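7 August 2026

My sister-in-law manages a small guest house, and since November she asks me the same thing: when can a robot do the rooms? I work with machines all day at Drenmont, so in the family I am the one who must know. My answer is still "not yet", but it has become a longer answer.

People think first of the heavy work, like making the bed. I think more about the bedside drawer. A guest leaves it open, and somebody has to look inside and close it. For a person this takes three seconds, with a hip, while carrying the towels. 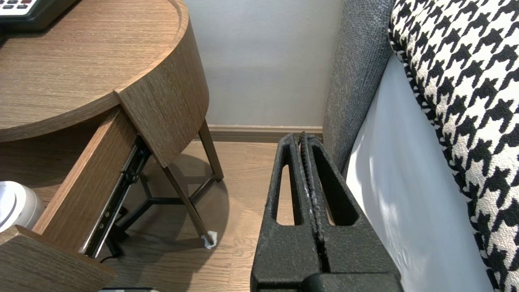
A gripper with two fingers can push a flat drawer front without much trouble. A curved front is harder, as the force must go along the slide and the surface tells you very little about where the slide is. If the push is a bit to the side, the drawer can stick. Also there is not much room to work between a night table and a bed, and an arm needs more room than an elbow.

I have read the brochures from Kulteck and Dremell. Both talk about folding and vacuuming. I found no word about drawers, and none about cables on the floor, which in my own flat would stop most machines before breakfast.

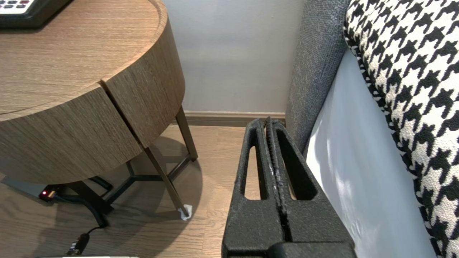
My sister-in-law has 10 rooms. She would accept a slow machine, she told me, even 30 minutes for one room, if she didn't have to stand beside it. I think this is the fair test, and I would not yet leave one alone with the lamps.

I will write again when I have seen one close a drawer that I left open myself, in my own bedroom.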